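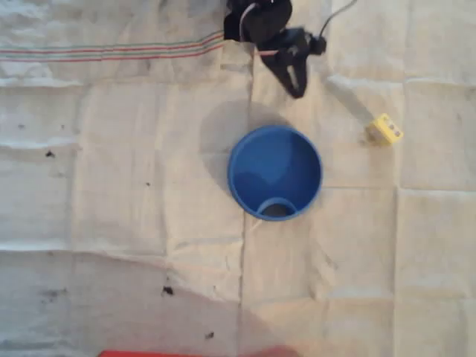 The price of a clean shirt

Tibor Major has been pressing and folding other people's clothes for most of his working life, and he does not believe in wrinkle-free anything. Mention the words on a shirt label and he makes a noise in his throat.

"It's a finish," he says. "They put a finish on the cotton and for a while it behaves. Then you wash it, and wash it, and one morning it's just a shirt. You paid extra for the while."

I had come to his shop on Lennox Street to ask about something else, the monthly laundry plans that have been spreading through this part of town. The biggest of them, Totow, leaves a bag at your door and takes it away full. The flyer I got in November promised I would "get my evenings back." I wanted to know if a man who has run a wash-and-fold counter for years thought that was true.

"Which evenings?" he says. "You put the clothes in, you go and watch television, you take them out. The machine had the evening. You had the television."

He has a stake in this, of course, and I told him so. Every bag that goes off in a van is a bag that doesn't come across his counter. He didn't argue. He said he'd lost customers and expected to lose more, and that a few had drifted back without saying why. When I asked how many, he said he didn't keep a list. I would have liked a list.

What he does have is an opinion on the sums. The plan on my flyer costs $70 a month for one bag a week. Major charges by the pound and thinks most single people would come in well under that with him, and far under it if they did their own. He wrote the numbers on the back of a ticket for me. They looked right, but he had left out the cost of getting to his shop, and when I pointed to that he shrugged. "You have legs."

Fiona Gillies has legs too, and she pays for the plan anyway. She lives on the fourth floor of a building with one washer in the basement, shared by everybody, and works shifts at a hospital. I read her Major's line about the television.

"Does he have a washer at home?" she said. "Ask him."

I did. He does.

Gillies isn't a believer, all the same. In 13 months she has lost a pillowcase and a good gray sock, and been sent a stranger's tablecloth. The company's answer to the pillowcase was a credit that ran out before she noticed it. "I don't think it saves me time, exactly," she said. "I think it saves me from one particular argument in the basement." She plans to keep paying until the next price rise and then see how she feels.

Major was more generous about her than I expected. Stairs, he agreed, are a real thing. His quarrel is with the people who have a washer ten steps from the bed and have been talked into thinking of it as a burden. He blames the flyers. He also blames the detergent companies, the people who sell scented beads, and whoever first told the public to wash jeans after every wearing.

On a few points he gets oddly strict. Towels should never see fabric softener. Sheets should be folded when they come out of the dryer, and a sheet left in the basket overnight is, in his view, a sheet you've decided to iron. He once did 195 tablecloths for a single wedding hall and says the trick was to fold each one the same way so the creases matched from table to table. "People don't see it. They see it if it's wrong."

Did the hall come back the next year? It did not. They went with someone cheaper.

I asked him last of all what he would say to a person standing in the kitchen with the flyer in one hand. He thought about it while he taped up a parcel of shirts.

"Try it for a month and write down what you did with the evenings," he said. "Then show me the paper."

I haven't signed up. I haven't started the paper either, and there is a load of towels in my dryer that has been there since breakfast. The shop is open until 9 most nights.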